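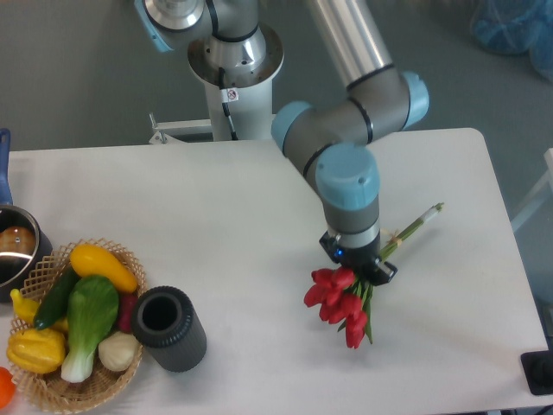 Page last changed: 22 July 2026

The cliffhanger has stopped working on me

Skoltura ended its third series in June with a lift door closing on the detective and a gunshot on the other side of it. Cut to black, credits, no music. By the next morning the people who make lists had put it among the great television endings, and I had already forgotten which of the two coats she was wearing, which apparently matters.

I have watched all of Skoltura. I liked the first series a great deal. It was a slow police drama set in a port town where it always seemed to be five in the afternoon, and the case was solved in the last episode by someone reading a ferry timetable properly. There was no twist. The guilty man was the one you had suspected since the second week, and the pleasure was in watching the police get to him.

Then came the second series, with the kidnapping, and the third, with the kidnapping of the person who had solved the kidnapping. Somewhere in there the programme decided that its audience would leave unless it was frightened every 11 minutes or so. I doubt the audience ever said this. I certainly didn't.

The defence I hear most is that shocks are what people remember. A fan site I look at more than I should ran a poll on the best moment in the whole programme, and 1,129 people voted. The lift won. Fine, but the poll was held the week after the lift. Ask people what they had for dinner and they will tell you about last night. I would like to see the same poll in five years, when the only ones bothering to vote are those who still care.

It also helps to look at what was on offer. There were ten choices and every one was a death, a capture or a gun. The ferry timetable wasn't listed. Neither was the scene in the launderette, where Pearce, the old sergeant, folds a dead man's shirts because he can't think what else to do with his hands. That is the best four minutes the programme has made, and you couldn't vote for it.

My quarrel with the gunshot is a simple one. We know she isn't dead. The fourth series has been announced, her face is on the announcement, and the writers must know that we know. So what is the scene for? It asks us to spend a year pretending to worry. I can manage that over a weekend. By the time the next series arrives I will need the recap to remind me that I was supposed to be upset.

Compare Hemia, which hardly anyone I know has seen. It is a hospital drama, 89 episodes long, and as far as I can tell it has never ended a series on a question. People finish their shifts. Someone gets a job in another city and the others are a bit sad and eat cake. I came back every year without being threatened into it. I'll grant that it is sometimes dull, and there is a run of episodes about a new booking system that I wouldn't defend to anyone.

Fans of Irkora will say theirs is the exception, that it kills its leads and means it. It did mean it, once. Then it brought one of them back as a twin, and after that I stopped believing any funeral it put in front of me. A death you can take back costs the writers nothing, and viewers learn the price quickly.

I expect I will watch the fourth series of Skoltura. I pay for the service anyway and the port still looks lovely. But I will be watching the way you listen to a friend who has exaggerated once too often, and if the first episode opens with her sitting up in a hospital bed, I am going back to the launderette.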